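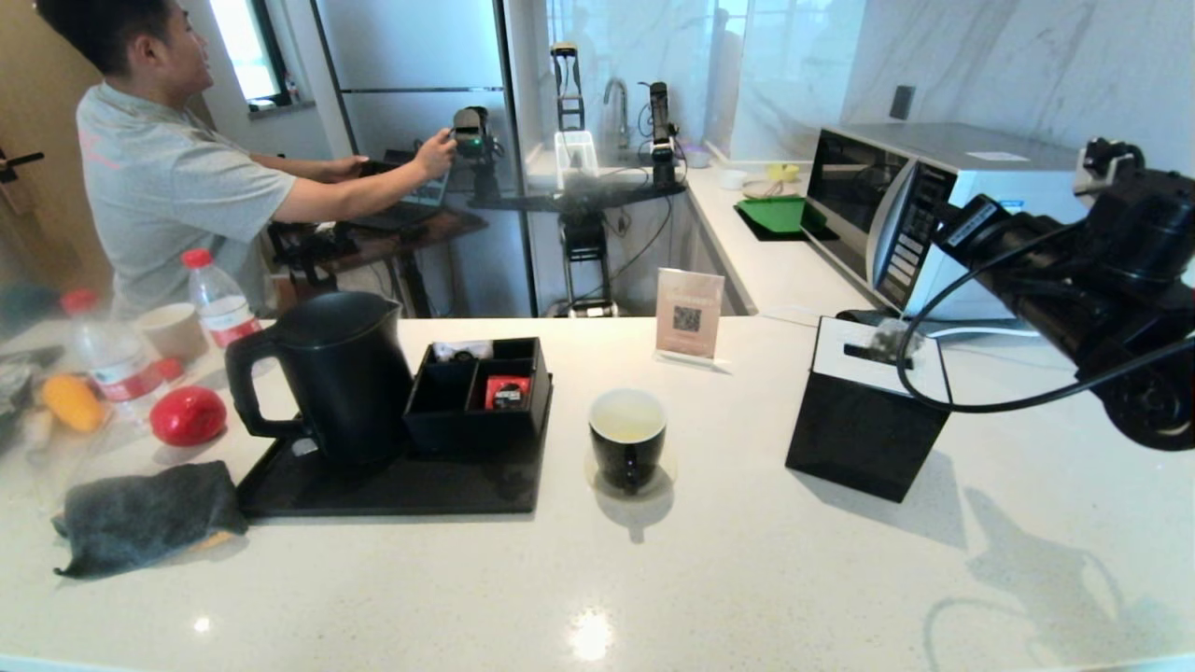

Tea station, Thursday morning. Kettle, black cup on its clear saucer, apple and mango.

Caroline Lyimo
I've been setting up drinks counters for serviced flats in Brelside since January, so a few notes for anyone doing the same. Short thread.

Caroline Lyimo
Put the kettle on a tray. Hard water round here leaves rings on a pale worktop, and a tray can go in the sink. Black shows limescale more than I'd like, but it wipes off with a bit of vinegar.

Caroline Lyimo
The caddy lives on the same tray as the kettle. I used to keep it on a shelf and guests rang to ask where the tea was. Packets go in the front sections, odds and ends at the back.

Caroline Lyimo
Cups: I went for black at Drallum and I'd do it again. A weak tea looks weaker in them, but they don't stain. The clear saucers scratch if you stack them, so put a bit of kitchen roll between each one.

Caroline Lyimo
Water goes next to the kettle – two bottles per stay, more if it's a family. Plenty of people fill the kettle from the bottle whatever the tap is like.

Caroline Lyimo
Fruit is the only thing I buy fresh. Apples last. Mangoes are a gamble, and I take them home if they've gone soft by changeover. My budget for the whole counter is £7 a stay, and the fruit is the first thing to go over.

Caroline Lyimo
Tissues on the right, away from the kettle spout. The box cover is a plain cube and takes the ordinary cube refills. I bought 40 refills from Bukhari and they're under my bed.

Caroline Lyimo
The little stand with the QR code goes behind the cup. I tried it flat on the worktop at first and people put their cups on it.

Caroline Lyimo
One dark grey cloth, folded, near the front edge. White ones came back with tea on them every time, and I was soaking them on my day off.

Caroline Lyimo
Someone asked about decaf. Yes, two sachets, same caddy. Still looking for a small milk jug that pours properly – the Alar one dribbles.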